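로봇 조작팀 내부 회의록 (1월, 오후 2시 시작)

안건: Lovent 언어지시 조작 실험 중간 결과, 카메라 시점 섞기, 다음 할 일
기록: 제가 했습니다. 말투가 편해도 양해 부탁드려요. 중간에 커피 가지러 갔다 온 몇 분은 옆자리 메모를 베꼈습니다.

1. 지난번에 미뤄 둔 것들

Windura 서버 용량 문제는 해결됐습니다. 옛날 로그를 따로 옮겼고, 학습 돌리다가 디스크 차서 멈추는 일은 이제 없을 것 같아요(제발!). 그리퍼 케이블 정리는 이번에도 못 했습니다. 다음 회의로 넘깁니다.

2. 데이터 현황

지금까지 모은 시연이 모두 546개이고, 그중 274개가 주방 소품 세트에서 나왔습니다. 접시, 컵, 장난감 과일, 토스터 오븐, 케첩병을 흰 테이블에 늘어놓고 물건 배치를 바꿔 가며 원격조종으로 찍는 그 세트요. 배치를 너무 얌전하게 한다는 지적이 나왔는데 저도 동의합니다. 찍는 사람이 자기도 모르게 잡기 편한 자리에 물건을 두게 되거든요. 앞으로는 Bovura 스크립트가 뽑아 주는 위치를 그대로 따르기로 했습니다. 좀 이상한 자리가 나와도 손대지 말기!

케첩병은 의견이 갈렸어요. 눕혀 두면 길쭉해서 손목 각도를 맞춰야 하고, 위에서 보면 팔이 병을 가려 버립니다. 빼자는 쪽과 그래서 더 넣어야 한다는 쪽이 한참 얘기하다가, 넣는 쪽으로 결정. 저는 넣자는 쪽이었습니다. 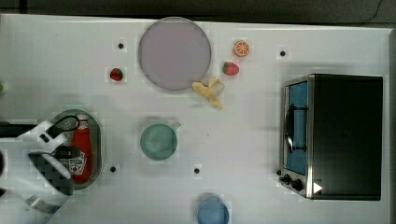
3. 카메라 시점 섞기 실험

오늘 제일 길게 얘기한 안건입니다. 위에서 내려다보는 시점 하나로만 학습한 정책과, 각도를 돌린 시점까지 섞어 학습한 정책을 비교했어요. 조건마다 60회씩 돌렸고 지시문은 7종류를 썼습니다. 섞은 쪽이 카메라가 조금 틀어져도 훨씬 덜 헤맸습니다. 한 시점짜리는 카메라를 살짝만 돌려도 엉뚱한 데로 손을 뻗는 경우가 많았고요. 솔직히 저는 이 정도로 차이 날 줄 몰랐어요.

다만 질문이 두 개 나왔습니다. 하나는 이게 시점 덕분인지, 그냥 영상 양이 늘어난 덕분인지 구분이 안 된다는 것. 맞는 말이라 영상 양을 똑같이 맞춰서 다시 돌리기로 했습니다. 또 하나는 가림 문제예요. 시점을 바꾸면 병은 잘 보이는데 이번엔 컵이 손목 밑에 숨어 버리니까, 성공률 하나로 묶지 말고 대상이 얼마나 가려졌는지에 따라 나눠서 보자는 제안이 있었고 다들 찬성했습니다.

Zulu 쪽에서 쓰는 채점 기준(잡기, 들기, 놓기를 따로 점수 매기는 방식)도 가져와 보기로 했어요. 지금은 성공 아니면 실패라서 병을 잡았다가 마지막에 놓친 것도 그냥 0점이거든요. 좀 억울하죠. 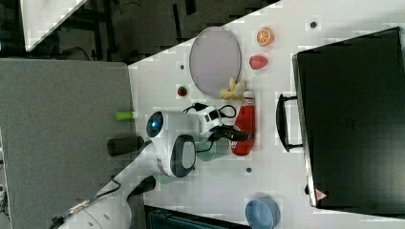
그림 2. 돌린 시점에서 본 작업 테이블. 그리퍼가 누운 빨간 병 위로 뻗어 있고, 연두색 컵은 손목 아래로 일부 가려져 있음.

4. 할 일

- 영상 양 맞춰서 두 조건 재학습, 평가는 똑같이 60회씩
- 가림 정도 라벨 기준 초안 쓰기(제가 맡음)
- Zulu 방식 단계별 채점을 평가 코드에 넣기
- Bovura 위치 스크립트에 컵 손잡이 방향도 무작위로 추가
- 케이블 정리. 이번엔 진짜로

5. 기타

논문에 실패 사례를 얼마나 실을지 잠깐 얘기했습니다. 저는 많이 싣고 싶은데 지면이 문제라 부록으로 빼는 안이 유력해요. 재학습 결과가 나오면 다시 정하기로 하고 오후 4시에 마쳤습니다.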